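3.2 Light Curve Extraction

Photometry was carried out on all 1,040 exposures taken with the Prekholm reflector between May and 27th July. Bias and flat-field corrections followed the standard Zamudio pipeline, with one change: flats were combined by median after scaling, as the lamp drifted during the longer sequences. Aperture sizes were fixed for each night at 2 times the measured seeing width. Frames with visible cloud in the all-sky monitor were dropped before the fit.

The two comparison stars used by Li (Section 2) were kept. Both are slightly redder than the target, and a color term was therefore included in the airmass correction.

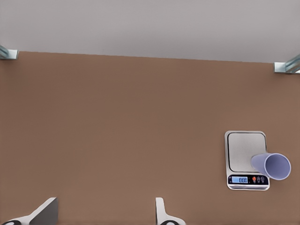 Figure 4. Rendered view with a brown tabletop and a pale gray wall.

Periods were searched with a Fourier method using a second-order fit. The strongest peak is stable when either half of the data is removed. Its alias at half the period gives a single-peaked curve and a larger residual, and we do not consider it further. Errors were estimated by resampling the data some 500 times with the nights kept as blocks, which preserves correlated noise within a night.

The shape model was then started from the Biduleo convex solution. Pole positions near the ecliptic plane were rejected at this stage, as they could not reproduce the change in amplitude between the first and last runs. The remaining solutions are compared in Section 3.3.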